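Skisix to fit new room controls at Zumville site

18 January 2024

Skisix will replace the heating and ventilation controls in its Zumville building over the coming weeks, the company told tenants on Thursday. The work covers all four floors and will be done one floor at a time, starting at the top.

The building has 3000 square meters of rented space, most of it small offices and workrooms. Tenants have complained about uneven temperatures ever since the building reopened in October. Rooms on the north side were too cold in the mornings, and several on the south side were too warm by the middle of the afternoon. Skisix said it received more complaints about heating than about parking, noise and the elevators put together.

The contract has gone to Kandpal, a local installer that already services the boilers. Its crews will work between 6 a.m. and the start of the business day where they can, and tenants will get a notice under the door two days before anyone needs to enter their room.

"People were turning things up and down all day and getting nowhere," said Sibusiso Hendricks, the building manager. "The controls they had in front of them were set up by different contractors at different times, and the settings were working against each other."

Under the present arrangement, heating and fresh air are handled separately in most rooms. A tenant who wants a warmer office has to change one setting and then often the other, and the two do not share information. Kandpal found rooms where the heat was running while the ventilation was at its highest speed. In one corner office the two had been doing this for most of the winter. 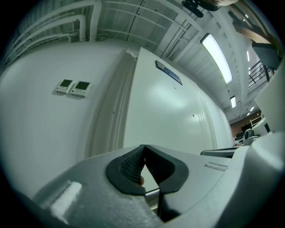 Room controls in the building will be reset before any are taken off the wall, so that Kandpal can record how each room behaves with the standard settings. Tenants are asked to leave them alone during that week. Where there are two small white panels side by side, each with its own display and a row of buttons, both will be reset during the same visit. The readings will be used to decide which rooms need new dampers as well as new controls.

The replacement is a single controller made by Imik. It handles temperature and air together and lets the tenant change the temperature by a few degrees in either direction. Hendricks said the limits were a compromise. Some tenants had asked for full control of their own rooms, and others had asked for the settings to be locked.

Each controller will also have a button for use outside business hours. Pressing it will keep the heating and air on for two hours, after which the room goes back to its night setting. Tenants who work late regularly can ask the front desk for a longer schedule.

The old holes in the walls will be filled and painted by Kandpal as part of the job. The new controller is narrower than some of the old ones, and a few rooms will have a blank plate beside it until the painters come through. Skisix said the painting should follow within a week of the installation on each floor.

Cabinets and tall shelving that stand close to the controls may have to be moved for a morning. Tenants are asked to clear the tops and to empty anything that is too heavy to shift when full. Kandpal will move furniture back where it was found, but it will not move computers or printers. Anyone with equipment that cannot be switched off should tell the front desk before their floor is due.

Rents will not change as a result of the work. The service charge for the current year was set before the contract was signed and stays as it is. Hendricks said any savings on heating would show up in next year's figures — he would not say how large he expected them to be.

Two tenants on the ground floor have asked to have their rooms done last, as they have deliveries through the end of the month. Skisix has agreed to this. The shared meeting rooms will be done on weekends and can be booked as usual on business days.

Printed instructions for the Imik controller will be left in each room on the day it is fitted. There will also be a short walk-through in the lobby once the top floor is finished, with one of the new controllers connected so that people can try the buttons.

Questions about dates and access should go to the front desk. Tenants with a room that is too cold to work in before their floor is reached can borrow a portable heater, which must be signed for and returned at the end of each day.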